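Do You Need a Tea Organizer? Tips for Taming Loose Tea Packets

By Catalina Ocampo
Updated 2024-10-31

I have been told for years that a divided tray will fix my tea drawer. I own two of them now, and I'm still not sold. Most of the advice going around was written by people who drink one kind of tea and have it delivered in matching boxes. If you buy a sampler here and get a handful of packets from a hotel there, the tidy tray in the store display won't look like that in your kitchen for more than a day.

Still, some of it works. Before you spend anything, dump every packet you have onto the table. Sort by wrapper color first and read the labels second. It goes faster, and you'll spot the duplicates right away. Throw out anything with a torn wrapper. Tea in a ripped packet picks up the smell of whatever is near it, and in my kitchen that was cumin.

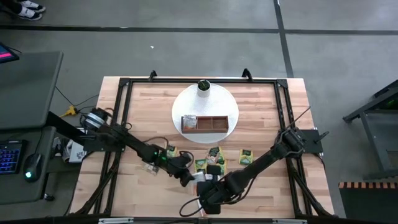 Trays and Turntables

A shallow wooden tray with three compartments is about the most common thing sold for this job. It looks nice. With a single silver and white packet in the left slot and the rest of the tea still out on the butcher block, it also shows you the problem: three slots means three kinds, and you have to decide which three. Put the ones you drink daily in the tray. Leave the rest in a jar with a lid.

Measure a packet before you buy. Lay it flat on the bottom of the slot, then try standing it on edge. If it only fits flat, you'll be digging through a stack every morning. My Drudberg tray was a quarter inch too narrow for standing packets and the company's answer was to fold them. Don't fold them.

Turntables are another matter. I used to think they were a gimmick, and under a tray I mostly still do. On an open table you can reach both sides of a tray without spinning anything. In a deep cabinet, fine, get one. Choose a flat disc wide enough that the tray corners don't hang over, or it will knock against the cabinet wall every time it turns.

As for the little white cup of greenery at the back, that's decoration, and it takes up room where the honey could go. If you like it, keep it behind the tray so you aren't reaching over leaves.

What About Labels?

Skip them. The wrapper already has a label. Cristóbal Cabral wrote in to say he color-codes his slots with tape, and that's fine if several people in the house restock. For one person it's a chore.

Cleaning

Wipe a wooden tray with a barely damp cloth and dry it right away. Don't soak it. Tea dust settles in the corners, and a dry pastry brush gets it out better than any of the sprays I tried in August.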